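Pantry Storage: Keeping Dry Goods in Good Order
Favance Household Advisory Service
Reviewed July 18, 2024

Most food wasted in the home is forgotten before it spoils. Residents are advised to give each shelf a single purpose and to place the oldest packages at the front. Opened flour, rice and cereal should be moved to lidded containers and marked with the date of opening.

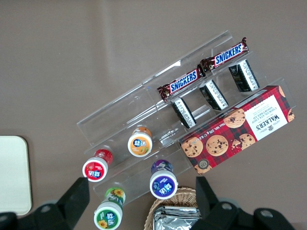

Snacks on a clear tiered rack.

Shelves should be emptied and wiped with a damp cloth every 30 days – more often in warm weather – and left to dry fully before anything is returned. Shelf paper is best replaced each December. 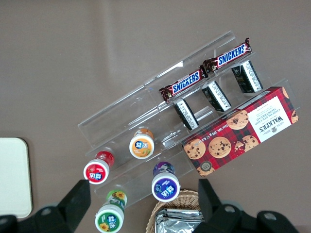
Small items are the first to be lost in a deep cupboard. Our adviser Wanda Gajewski recommends keeping them on a raised stand at eye level. Candy bars may be laid end to end along the highest ledge, with the name on the wrapper facing up, and the lower ledges used for tea or soup packets. Chocolate should be kept away from the oven and from any cupboard that shares a wall with a water heater.

Printed copies of this page may be requested by quoting leaflet 1312.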